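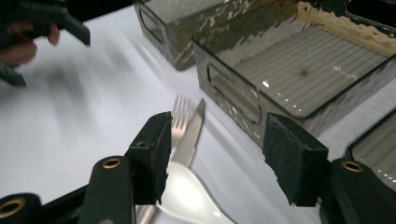

**Zeeshan Bajwa**, data collection lead, Nedar

# Recording the cutlery sorting task with two hand-held grippers

Last revised January 24, 2025

These steps cover one recording session for the Sosa task set. You need both grippers, the white table, the smoky-gray containers and a fork, knife and spoon.

## Set up

1. Put the containers toward the far side of the table, open side up.
2. Lay the cutlery in a loose cluster in front of them. Pieces may point in any direction but should not be stacked.
3. Check the finger pads. Frayed edges are acceptable. Replace a pad if it turns on its screw or if bare plastic can touch the metal.
4. Open and close each gripper fully 2 times. The linkage should move without catching at the bushings.

## Record

1. Start Follport and wait for both grippers to show as tracked.
2. Hold both grippers over the table, fingers open, for two seconds.
3. Pick up one piece at a time and place it in its assigned container. Either hand may do the pick.
4. Keep the idle gripper out of the path of the working one.
5. When the last piece is down, return to the start pose and stop the recording.

Move at normal speed. Some blur during a reach is fine, but slow down for the last part of the approach, where the model needs a clear view of the pads and the handle.

If a piece slips, pick it up again and keep recording. Tag the episode `regrasp`. Discard it only if a piece leaves the table or tracking drops.

## Between episodes

Rearrange the cutlery by hand every time. Move the containers after every 23 episodes, and include some layouts where one container partly blocks another.

Upload to Pada at the end of the shift. The target for this task is 3000 accepted episodes. Glare on the spoon bowl and knife blade does not count as a defect, so leave the lights at their usual setting.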